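Practice in simulation pays off for Badamstead gripper team

BADAMSTEAD — Anyone who has ever tried to pull a book off a crowded shelf with mittens on will have some sympathy for the robots at the Tefera lab, which have spent the better part of a year learning to take hold of things they can barely see.

The lab, tucked in behind the old rail office on the east side of town, shared its newest results with neighbors and a good many curious high school students at an open evening in September, and the mood in the room was cheerful. The method has a name, Enberg, after the street where two of the graduate students were sharing an apartment when they came up with it over a long and by all accounts rather noisy supper.

The idea is easy enough to follow, even for those of us who still argue with our printers. A robot arm with a small camera near its hand gets a very good look at whatever is right in front of it and a very poor look at everything else. Once the hand moves in close, a big object can fill so much of the view that the robot loses track of where the edges are, and that is just when it has to decide where to put its fingers. Most training methods lean on a second camera set well back from the table. Enberg goes without one, and teaches the arm to remember what it saw on the way in and to carry that memory through the last few inches.

"We kept noticing that the arm did fine until it got close, and then it behaved like somebody who had walked into a dark closet," said Abenezer Yimer, who leads the project and who stayed a full hour past closing to answer questions. "So we stopped trying to give it a better view at the end and worked on helping it hold on to the view it had at the start."

All of the training takes place in simulation, where a dropped block costs nothing and the arm can practice through the night. The team built 546 practice layouts, changing the size and tilt of the objects, the floor under them and the direction of the light. They then set aside 179 fresh layouts the program had never met. Without the memory step, the arm made a good grasp in 105 of those. With it, the number rose by 23, to 128, and Yimer was quick to tell the crowd that there is plenty of room left to improve.

From the hand's own point of view, a pale, flat-sided block can take up most of one side, with dark tile on the other and the two fingers spread wide between.

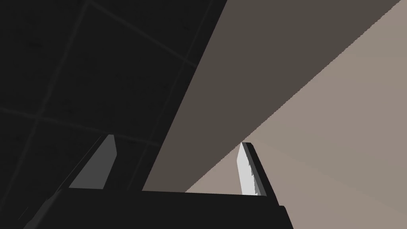
Does a robot trained this way need a second camera once it moves to a real table?
The hand camera alone is meant to be enough, though the team has yet to test that outside the simulator.

Those tests are planned for the lab's workshop in Tindthorpe, where a real arm is being bolted down this fall. Yimer hopes to have visitors back in the spring to see how it does, and he has promised more chairs.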